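October, bench 2, wrist camera and gripper comparison, continued

Picked up at 9:40 with the Tularent parallel gripper already on the arm. Flange bolts were retorqued and the tool offset re-entered by hand. The old offset file still had the value for the longer fingers, so anything logged under the previous tool name should be treated as bad in Z.

Purpose of this round: compare the Tularent (two-finger, parallel, silicone pads) with the Jerbridge adaptive (linkage fingers, bare) on soft items, same arm, same controller, same wrist camera. Hard items were finished last time and are not repeated.

Setup
Controller: Tipoki, firmware unchanged from the hard-item round. Force limit set in the gripper driver, not in the arm. The arm's own contact stop is on but with a loose threshold; with the tight one it tripped on cable drag when the wrist turned past the halfway mark.
Camera: small fixed-focus unit on the wrist bracket, same bracket for both grippers. Exposure locked. White balance locked after the first few grasps, when it was noticed that it had been drifting with whatever filled the view.
Items: soft bin A, mixed textiles and foam.
Log: run 1306 is the Tularent, run 3592 is the Jerbridge. The numbering jump is the controller's counter and has no meaning.

Procedure
24 grasp attempts per gripper. Approach from above, pause at standoff, close, lift, hold for 5 seconds, release. Grasp point picked by the operator on the overhead view, since the planner is not under test here. An attempt counts as held if the item is still between the fingers at the end of the hold. Partial slips are marked P and counted separately.

Notes, Tularent
Pads grip cloth well at low force. Trouble is with thick, compressible items: the driver reports contact early, slows down, then times out before the force target is reached. Raising the timeout cured most of it. Did not touch the force target, to keep the two runs comparable.
One pad is lifting at the lower corner. Glued and left under a clamp over lunch. Attempts before and after the repair are tagged in the log.

Notes, Jerbridge
Fingers wrap better on round foam but catch in loops and loose weave. Two releases needed a second open command. Closing is slower than the data sheet suggests, though that may be our supply – the same 24 V line feeds the light bar, and the voltage dips when both are on. Move the light bar to its own supply before quoting any cycle times.
Linkage has some side play with the fingers open. Gone once closed on anything.

Notes, camera
This is the weak part of the rig and it is the same for both grippers. Focus is set for standoff distance. Close to a soft item the view goes out of focus and the edge finder returns nothing usable, or returns the boundary of the dark area, which is worse. The slip check depends on that edge finder, so the slip flag should be ignored at short range in both runs. Held/not held was scored from the overhead view.
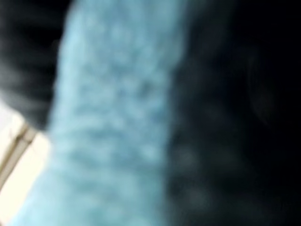 Wrist view, light blue textured item close in. No sharp edge on the item; right half nearly black.

Exposure is part of it as well. With the lock set on the pale surface, the dark side carries almost no detail, and opening it up enough to help there will clip the bright corner. A ring light on the bracket would be the simple fix, but it has to clear the Jerbridge linkage at full open. Measured the gap with a feeler and it is tight; the printed mount from the Bostcombe bench might fit if the rear lip is cut down.

The coarse texture does survive the blur to some degree. Tried a patch-motion measure on a handful of saved stills in place of the edge finder. It gives a number, and the number looks sensible on textured items. Plain foam gives nothing. Not worth scoring yet.

To do
– Refocus the camera for a shorter distance and repeat the standoff check. Accept a softer overview.
– Separate supply for the light bar, then rerun cycle times on the Jerbridge.
– Replace both Tularent pads, not only the lifted one.
– Correct the Z offset in the old tool file or delete the file.
– Put the patch-motion script in the shared folder with the thresholds written down.

Stopped at 4:15. Arm parked, gripper air off, Jerbridge left mounted. Scores not totaled; P marks need a second look against the overhead recording first.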